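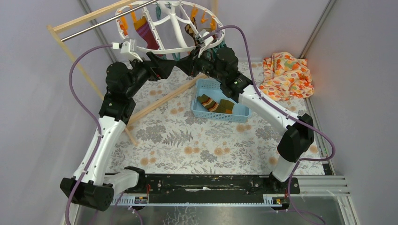

Week three with the Hindberg Ollano, the two-arm home kit that promises to "take on the folding, hanging and sorting." So far it has taken on hanging. It hangs socks. I have a lot to say about socks now.

The basics for anyone new. Two arms on one rail, a gripper on each, a laptop you supply yourself. $1,086 a month on the review plan, which you can cancel with 30 days' notice and a phone call they'd really like you to make during lunch in another time zone.

Setup took me a Saturday and most of my goodwill. The manual is 636 pages as a PDF. The chapter on safety is good. The chapter on calibration refers you to the chapter on alignment, and the chapter on alignment opens by assuming you're calibrated.

I called support and got Johannes Sibiya, who has the calmest voice in the industry. He told me to skip both chapters and run the script in the tools folder. The script isn't mentioned anywhere in the manual. It took four minutes.

The hardware I like a lot. White limbs, big black joints, and when both arms go up they make an arch you could get married under. The grippers are small and a bit dainty, so they'll close on the rim of a plastic sock hanger without crunching it.

Purple cables are a choice. They run along the outside of the arms and loop out past the elbows, so there's always one more thing moving than you expect. My advice is to keep tall lamps out of reach. I now own one fewer tall lamp.

OK, the socks. Hindberg's demo task is a round clothespin hanger, the kind with spokes and a hub in the middle. Both arms take the rim, one on each side, and hold it up between them. The two-handed hold is the best thing this kit does. One arm alone and the ring tips like a dinner plate in a cartoon.

A hanger with socks on it is a mean object for a robot. The weight is never where it was a minute ago. A reddish-purple striped sock on the left, a dark brown argyle on the right, and the whole ring has opinions.

The brochure says "any garment." Zuleica Trindade in Hindberg's sales office told me on our first call that this means "any garment in the garment list." The garment list is a separate download. It is short. Argyle is fine, I asked.

Clothespins: the software wants you to teach it each kind. I use orange and teal-green ones out of the same bag, same spring, same everything, and it treated them as different species until I put them in one group by hand. The menu for that is under Lighting.

You teach it by guiding the arms yourself and letting it record. I did 294 recordings over nine evenings. By the second evening I was pinching things in real life with two stiff fingers and a straight wrist. My sister asked if I'd hurt myself.

Henrique Figueiredo, who has the same kit two towns over, says he got decent results with a third of that. Henrique also hangs only black socks. I don't consider this science.

Speed. Hindberg quotes no speed anywhere, and I've come to see that as tact. I can clip a pair of socks in the time it takes the left arm to decide which way its wrist would like to be. If you're buying this to save time, please buy a second hanger and spend the difference on a vacation.

Noise is better than I feared. A low whir, a click from the grippers. You can run it while somebody's on a call in the next room. You can't run it while the cat's in the same room, but that's covered in the good chapter.

Floor space is the line I'd underline for anyone tempted. Rail, metal base plate, rails sticking out the side, then wall panels around the lot, then the drying stand it's supposed to work with. Add a laundry basket on the floor in the middle and you've given up a room. I put a leafy mat down in mine to make it homier. It still looks like a very small factory with a nice floor.

The drying stand matters more than I thought. The kit's supposed to move the hanger over to a metal rod on a wooden stand. Mine does the lift well and the approach well, and then gets shy about the last inch. Some evenings it lands. Some evenings I step in and take over, and it lets go very politely.

Picking from the basket is still a mess. Two socks lying at angles in a light blue basket with holes in the sides is, to this software, a landscape painting. Stripes make it worse. Cremilda Arruda at Plonden wrote a free add-on that helps, and I'd install it before you even open the manual.

The update that went out 9/4/18 fixed the wrist freezing halfway up. The release notes call this "improved confidence." Mine was stuck pointing at the ceiling for most of August, so good for it.

Compared with the Batista kit I had last year: Batista is cheaper, has one arm and a lovely app, and can't hold a hanger level to save its life. For anything floppy or round, go with two arms. For moving cups around a shelf, save your money.

Who's it for? Labs, schools, people who'd otherwise be building their own and losing a year to brackets. Pongsak Chantharasri asked me if he should get one for his parents. No. Pongsak, get your parents a dryer.

I'm keeping it one more month. I want to see that last inch onto the rod go well five evenings running, and I'd like to know what happens with a towel. Towels aren't on the garment list. I've left Johannes a message.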